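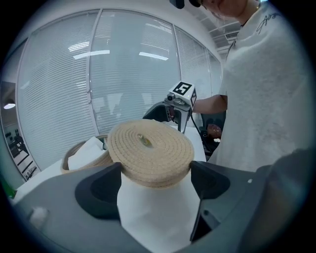 麻绳杯垫为什么越用越松?——一份手工材料课的学期报告

先交代一下这个题目是怎么来的。我选材料课的时候其实想做陶,结果陶艺组满了,就被分到了纤维组(当时还挺失落的)。第一节课老师发了一小捆麻绳,让我们随便盘点什么,我盘了个杯垫,歪歪扭扭,但是特别喜欢,拿回宿舍天天用。用了一阵子,外圈开始往外翘,中间还鼓起来一个小包,放杯子会晃!于是我就想,干脆把这件事当成课题吧:同样是一根绳子绕成圆盘,怎么绕、怎么固定,才能平整又耐用?

一、我查到的和我问到的

盘绳这种做法很老了,草编的垫子、篮底、锅垫,很多都是从中心一圈一圈往外绕出来的。我以前以为难的是外面那几圈,因为越绕越长嘛,查了资料又跟编织班的同学聊过之后才知道,真正决定成败的是中心。第一圈弯得最急,绳子的纤维在那里受的弯折最厉害,如果起头太紧,后面就会把中心往上顶,变成一个小帽子;起头太松呢,中间留一个洞,缝线又抓不住。

材料方面,我从学校旁边的手工店买了三种绳:黄麻绳、剑麻绳、棉绳。黄麻最便宜,毛多,摸起来有点扎,味道像新麻袋(我室友很有意见)。剑麻硬,弹性大,盘小圈的时候一直想弹开,我的手指被磨得够呛。棉绳最听话,不过软,做出来的垫子拎起来会塌。

二、怎么做的

我一共做了9个杯垫,三种绳子各三个,每种绳子分别用三种固定方法:

白乳胶粘合。边绕边涂,涂完用两块木板夹住,上面压词典。

棉线缝合。用粗针从侧面穿过去,把新的一圈和里面那圈缝在一起,每隔一个拇指宽缝一针。

藏针缝加背布。先像上面那样缝好,再在背后贴一块薄棉布,沿边缝一圈。

直径统一做到差不多一个手掌心那么大,绳头都斜着剪开再收进最后一圈底下。说起来简单,第一个缝合的我拆了两遍,因为没注意绳子本身的捻向。绳子是拧出来的,有左捻右捻,顺着捻向绕,绳股会越来越紧,逆着绕就会慢慢散开。课本上这句话只有一行,我看过就忘了,拆第二遍的时候才想起来翻。

测试方法是我自己定的,比较土。每个垫子喷湿,放30分钟,上面压一个装满水的马克杯,再拿开杯子晾干,这算一轮。每个垫子做20轮,全部加起来是180轮,再加上中间返工重测的84轮,实验记录本上一共写了264行。写到后面我的字已经没法看了,交上去的附录是重新誊的,请老师见谅。

三、结果

先说胶粘的。刚做好的时候它们最漂亮,又平又硬,拍照特别好看。可是白乳胶怕水,喷几轮就开始发白变软,黄麻的那个外圈最先脱开,棉绳的吸水多,胶几乎全化在绳子里了,晾干以后硬得像饼干,还弯了。剑麻的稍微好一点,但剑麻自己有弹力,一旦有一处开胶,旁边就跟着弹开。

只缝合的三个表现比我想的稳。没有一个散掉,翘边倒是都有一点,黄麻的最轻。我猜是黄麻表面毛糙,圈和圈之间的摩擦大,互相能咬住。这只是猜测,我没有测摩擦力的条件。

加背布的三个最平,缺点是干得慢。棉绳加背布的那个,早上弄湿,晚上摸还是潮的,放到第二周有了霉味,我只好提前把它请到阳台上去了。

如果只从这批样品里选一个拿来天天用,我会选黄麻加缝合,不加背布。要是做餐桌上的锅垫,剑麻可能更合适,因为够厚够硬,不过这需要另外做受热的测试,这次没做。

四、做得不好的地方

样品太少了,每种组合只有一个,碰上一段粗细不匀的绳子就会影响结果。我有一卷黄麻确实前半段细后半段粗,发现的时候已经绕完了。

翘边的高度我是拿直尺立在桌上看的,误差不小。同学建议用塞尺,或者拍侧面照片再量,下次可以试试。

还有湿度。九月开始做的时候天气还很闷,后来越来越干,前面几轮和后面几轮的晾干时间根本不一样,这一点我没有控制,只在记录里写了当天的天气。

五、一点成本账和心得

绳子、针线、胶水、背布都算上,花得不多,最贵的居然是那瓶白乳胶,而胶粘恰恰是效果最差的一组(心疼)。花时间最多的是缝合,一个垫子要缝一整个晚上,看完两集剧刚好收尾。

我原来觉得手工课就是放松用的,没想到一个杯垫能牵出捻向、吸水、弹性这么多东西。期末展上我把几个样品摆出来,有人拿起来翻到背面看针脚,问我线是怎么藏的,我当场就讲了半天!下学期如果还在纤维组,我想试试用蜂蜡处理过的棉线来缝,另外把中心起头的几种绕法单独拿出来比较,这次它们都是同一种起法,只能算是常量。

附:剩下的黄麻绳还有大半卷,放在材料教室靠窗的柜子里,需要的同学可以直接拿,记得先看一下捻向。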